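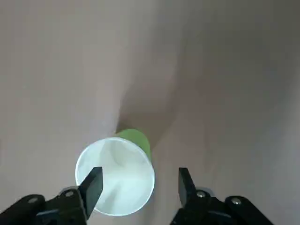
What is Urkavden?
Urkavden is a small tableware and party supply shop in Skesley, and we sell cups, trays and other things for setting a table, whether it's for two people or for 375.

We started out in a rented room on Shen Street with 44 kinds of cup and a borrowed van, and for the first few years we packed every order ourselves, usually until nine at night (November was always the worst!). These days we send out about 4,000 parcels a year, and we still like to try every color next to every other color before it goes in the catalog.

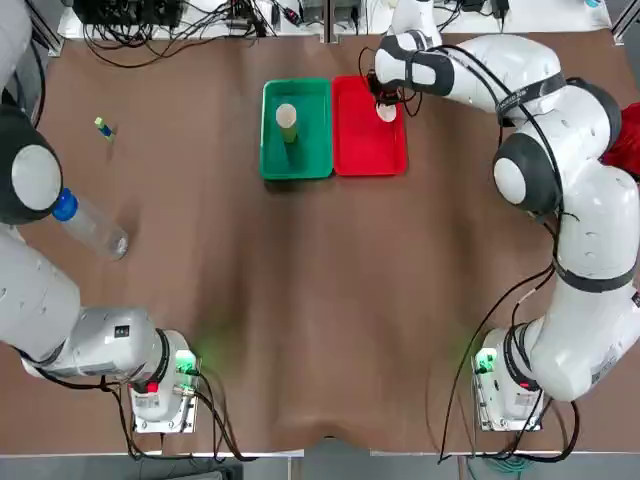
Our longest-running line is called Ultix, and it grew out of a customer's wish for a green that would sit nicely beside red at a winter supper. It took us a good many tries to get there, and we still have the early ones on a shelf.

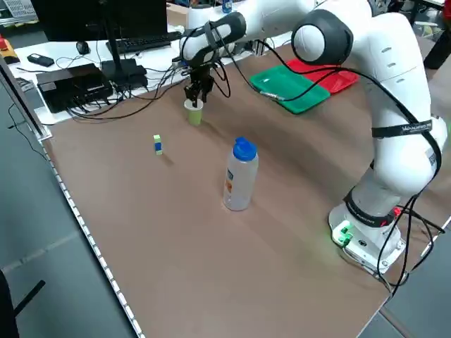
The Urkavden Table Setting Team

We're the ones who answer when you write in to ask how many trays you need, or whether flowers will crowd the cups. Please do write, we love those letters, and we've kept nearly all of them.

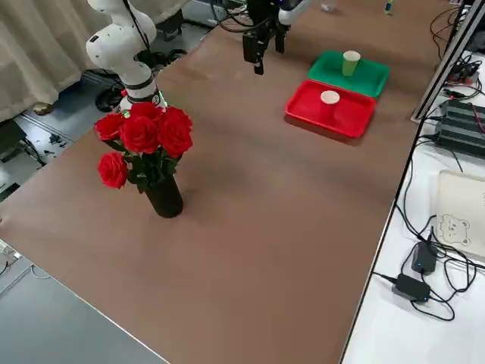
Come and See Us

The shop is open from ten in the morning, and the kettle is usually on.

We use cookies to remember your basket. Accept / Manage settings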